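Droro Completes Comparison of Fingertips for Two-Arm Work

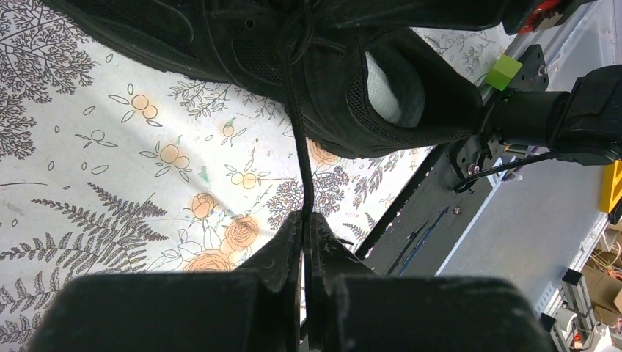
Siamak Taheri would not name a single winner. The narrow fingers, he said, took hold of a shoelace more dependably than the wide pads, "but they ask more of the wrist camera, and the controller has to be slower."

Droro compared 4 fingertip sets on the same pair of arms in March, logging 2000 grasps. Of these, 791 were attempts on laces and cords. Mr. Taheri said that results on thin items varied most with the angle of approach.

Asked about the Tornum controller, he was more reserved. "We ran it with 2 of the sets only. I would not publish a ranking on that basis." The remaining sets are to be tested with it next.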